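Bowls and Blocks: Notes from the Ostport Play Library

One wooden bowl, one block to start with, and a table at the right height.
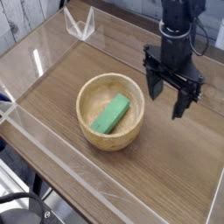

What changed in May

The loose-parts shelf was sorted from top to bottom last month. Anything cracked, chewed or missing its partner came out, and the rest went back into bags by type. We now have 313 wooden blocks in the lending stock, plus 35 bowls in three sizes. The old mixed crates are gone. Members kept telling us they got home with a crate full of arches and nothing to stand them on.

Each bowl set is now lent as one bowl and a drawstring bag of 13 blocks. The bag has a tag with the set number. Please bring the bowl and the bag back together, even if a block has gone missing. A short set can be topped up from spares in a minute, but a bowl with no bag has to come off the shelf until we find the other half.

Using a bowl set at home

The sets are meant for children who are past the stage of putting everything in their mouths. Put the bowl on a low table or on the floor and start with a single block in it. Green is a good first color against pale wood. Let the child take it out and put it back as many times as they like before you add another. Some will tip the bowl over instead, and that is fine too.

Older children can sort by color or by length, or guess how many blocks will fit before one sticks out over the rim. Fiachra Dunne, who looks after the Buckley branch shelf, lays a block across the bottom of the bowl and asks which way it has to turn to lie flat. With the smaller bowls the answer is sometimes that it won't.

A few families have asked about noise. A folded dish towel in the bottom of the bowl takes care of most of it. On a hard tabletop, put a placemat under the bowl as well.

Cleaning before you return a set

Wipe bowls and blocks with a damp cloth and dry them right away. Do not soak them, and do not put them in the dishwasher. We lost four bowls to the dishwasher over the winter. They came back split along the grain and could not be repaired.

If there is crayon on a block, leave it. We have a fine sanding pad at the desk and would prefer to do it here. Please don't use furniture polish or scented oil on anything. The bags can go through a normal cold wash, but take the tag off first.

Loans and returns

Bowl sets go out for three weeks and can be renewed once, unless another family is waiting. Sets borrowed in Ostport can be returned to Buckley or Follent, and the other way around. The Geren drop box is too small for bowls, so only puzzles and books should go in there.

We passed 400 loans from the loose-parts shelf this spring, most of them bowl sets and ramps. The ramps are next to be sorted. They will be off the shelf from 11th June while the pegs are checked, and any ramp you have at home should come back by then.

Spare blocks in good condition are welcome at the desk. Plain wood or painted is fine, but no magnets, please.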